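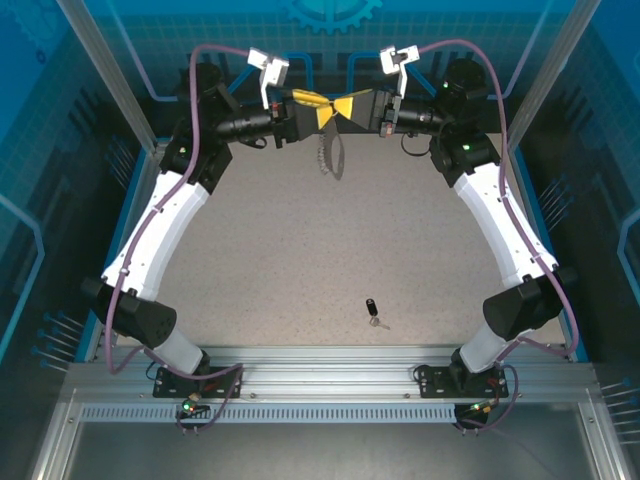
Two robot arms holding a yellow-and-black fabric item over a work surface, with a key lying between them.

Truladus: power bank claims for tablet owners

README, last revised September 2020

What you get

A table of 228 product listings for portable power banks sold as suitable for tablets. Each row records what the seller promised on the page and, where we had the unit in hand, what came out of it on the bench. Only 150 rows have a bench value. The rest are claims and nothing else, and should be treated that way.

Maintained by Seo-ah Hong (bench) and Mihret Workneh (listings).

Why you should be suspicious of the source material

Capacity printed on a power bank is normally the capacity of the cells inside, at cell voltage. Your tablet doesn't charge at cell voltage. Conversion eats some of it, heat eats more, and the seller's "charges your tablet twice" was probably worked out by dividing one big number by a smaller one. We copied these claims word for word. Copying them is no endorsement.

Star ratings were collected at first and then dropped. Too many reviews were plainly for a different product (phone cases, mostly) that had once lived on the same page.

Columns

listing_id: our own number, no meaning beyond the table
seller: name as shown on the page, spelling left alone
claimed_mah: the figure in the title; if the body text disagreed, see claim_conflict
claim_conflict: yes or no
claimed_charges: full tablet charges promised, blank if none
measured_wh: energy delivered at the output, in watt-hours
runs: number of discharge runs averaged, always 3 where measured_wh is filled
colour: kept because two sellers used it as the only difference between models
notes: free text, uneven

How the measuring was done

Constant load on the USB output, logged until the bank shut itself off. The logger is a Lideo and the load is a Kemia. Neither has been back to a calibration lab, so don't quote us to the second decimal. All units were bought new at retail. Nothing was accepted from a manufacturer, including the one that offered.

Known problems

Sellers change their pages. A row shows the listing on the day Mihret saved it and may not match what's there now.

Identical hardware turns up under different names. We merged rows only when the case had been opened and the boards matched, so expect duplicates.

Balaskas rows have a comma in the seller field that breaks naive CSV readers. Use a real one.

No ageing data. A bank that does well new may be rubbish after a winter in a glovebox, and this table can't tell you.

Please don't

Rank brands with it. The sample was whatever showed up on the first 3 pages of search results, which is a sample of advertising budgets as much as anything.

Corrections

Send the listing_id and a saved copy of the page. "Mine works fine" will not change a row. The next revision is planned for October, if the replacement load arrives.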